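Wednesday

In at Skesstead before eight to do the medicine trolley. It should have been done in February and wasn't. I started with the top drawer, where all the small things end up, and got the stock sheet out. The last person to fill it in had used pencil and pressed so lightly that I had to take it to the window. 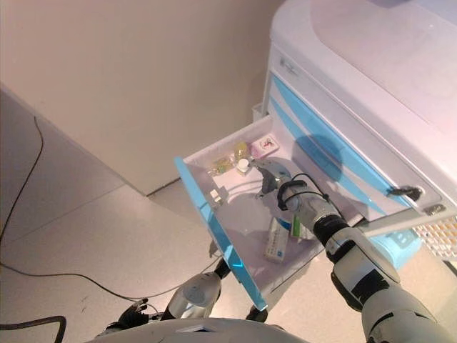
What gets thrown out when the top drawer is sorted? Anything past its date, and any strip where the name can't be read any more. They go in the returns bag for the chemist.

Had tea at ten. The Haslinger order came while I was out of the room and was left by the door, 19 items on the note and one to follow. Signed for it and put the note in the folder.

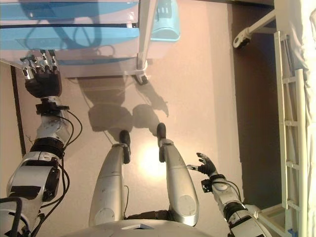
After that I rang Flemon about the missing item. They kept me waiting, then said it would be on the next van. The invoice was 2 pounds out as well, which they will sort at their end.

Went back to the trolley and pushed the drawers in and out to see which ones stick.

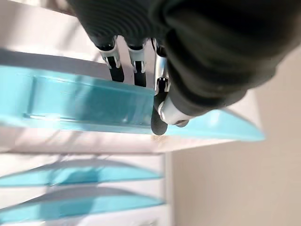 I want new labels before the next check. The old ones were on paper and curled up at the corners. The light blue plastic lets some light through and has a raised lip along the front, so a narrow label ought to sit under that without catching. Must measure first. Zodness sell a roll of 350 and I don't need anything like that many, but they don't do a smaller one.
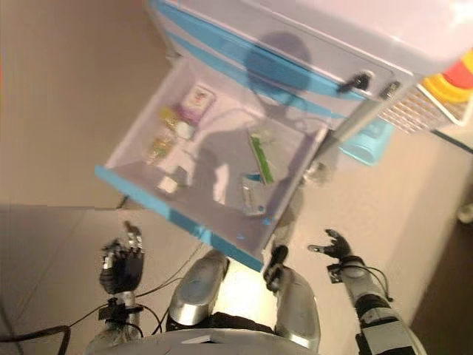 Wrote the sheet up again in ink and filed it under page 298. Lunch late, cheese roll. The lower drawers will have to wait until next week.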